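3. Apparatus and task set

3.1 The kit under review

The Gevura kit is sold by Droltolero as a complete manipulation package for small laboratories. It comprises an arm, a two-finger gripper, a camera for the wrist, a second camera on a fixed mount and a licence for the control software. We bought the kit at list price and had no contact with the supplier beyond the ordinary support desk. The unit was set up by two of the authors (Mousavi and Jafarzadeh) in October, following the printed guide.
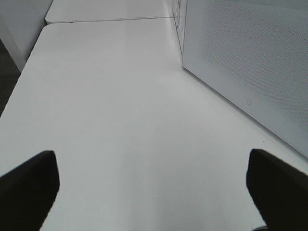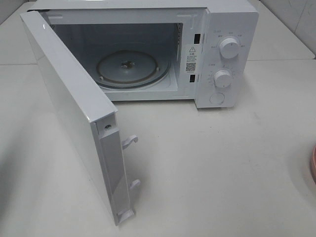
Figure 2. Views from the two cameras of the kit. First: wrist camera, gripper open, no object held. Second: fixed camera, microwave oven with the door open.

3.2 Tasks

The Boateng task list was used with small changes. It covers household appliances with doors, dials and push buttons, and was chosen for its mix of large, slow movements and short contact movements. We kept 10 tasks from the list. Those which call for liquids were left out, as the guide does not allow them near the arm.

For each task the operator first gave 17 demonstrations by hand guiding. The software then trained a policy with its default settings, and the policy was run 100 times without further changes. A run was counted as a success only if the end state was reached within the time limit and the operator did not press the stop button. Runs in which the arm halted itself through its force limit were counted as failures, even where the end state had been reached.

Door tasks were scored on the final angle of the door. Dial tasks were scored on the final position of the pointer, read by a second person who had not watched the run. Where the two people disagreed, the recording was passed to a third author (Bakhtiari) for a decision.

3.3 Calibration

The guide asks for a calibration of both cameras after each move of the base. The routine is simple but slow, and it fails without a message if the calibration board is held too close to the wrist. We lost most of a morning to this fault before Gallegos found the cause in the log file. The support desk confirmed it and sent a revised script, which was used for all runs reported in Section 4.

White surfaces gave some trouble. With automatic exposure switched on, the wrist camera darkened the dark parts of the view so far that edges near the fingers were lost to the tracker. Exposure was therefore fixed by hand at the start of each session and written to the session file. The fixed camera was left on automatic.

3.4 Data handling

All recordings were stored in the supplier's own format and converted afterwards with the Stovholm reader. The converted set holds 2746 episodes, including demonstrations, scored runs, calibration checks and the trial runs made before the revised script was received. Trial runs are marked as such and do not enter the results. Time stamps from the two cameras were matched by nearest neighbour; episodes with a gap longer than one control step were set aside and run again.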